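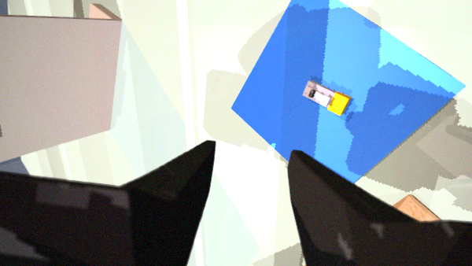
A blue mat and an orange-brown block on a pale surface, in a computer-rendered scene

Mivarano is a puzzle video game developed and published by the independent studio Treltutance. It was released for personal computers on January 15, 2018, and was later issued on consoles. The player arranges loose objects within a series of small rooms so that the shadows they cast complete an outline drawn on the floor or wall. The game was directed by Renata Rivadeneira, with music by Takeshi Yokoyama.

Gameplay

The game is divided into 26 chapters, each set in a single room. Objects may be pushed, turned or stacked, but cannot be taken from one room to another. The source of light is fixed in the early chapters. From the fourth chapter onwards the player can open and close shutters, which alters the direction of the light and changes the shape of every shadow at once.

There is no time limit and no score. A chapter ends when the outline has been filled, although many rooms contain a second, fainter outline that may be completed for an additional scene. The game records the number of moves made, and this figure can be hidden in the options menu.

Development

Work on Mivarano began as a student project by Rivadeneira and the programmer Callum Tosh. The first version used flat drawings and a fixed overhead view. Tosh replaced these with three-dimensional rooms after early players found it hard to judge the height of objects from above. The change required nearly all of the existing puzzles to be redesigned, and several were discarded.

Silvia Bednárik joined as artist during the second year of production. She limited each room to a small number of plain colours so that shadows would remain easy to read on older screens. The team drew up 200 rooms on paper, most of which were never built.

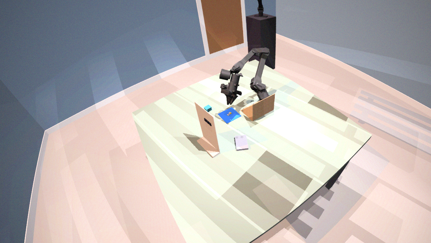
Computer-rendered interior with a square table and bands of light and shade

Yokoyama recorded the music on an upright piano and a harmonium. Each chapter has its own short theme, which gains further parts as the outline is filled. A collector's edition containing the recordings and a printed book of sketches was limited to 2,000 copies.

Release

The computer version was distributed by Treltutance itself. The console editions were handled by Tsuchiya, which also paid for the translation of the game's text. A patch issued after release added larger lettering, a high-contrast setting and full support for one-handed controls. It also corrected a fault that prevented the final shutter in chapter 3 from opening when the game had been paused.

Reception

Reviewers generally praised the design of the puzzles and the restraint of the music. Nabil Khasawneh, writing for the games magazine Tevville, considered the middle chapters the strongest and described the shutters as "the point at which the game finds its own voice". He was less satisfied with the closing chapters, in which he felt that too much depended on small adjustments of position. Other critics remarked on the short running time and the absence of a hint system.

Treltutance has not announced a sequel. A level editor was shown in unfinished form but has not been released.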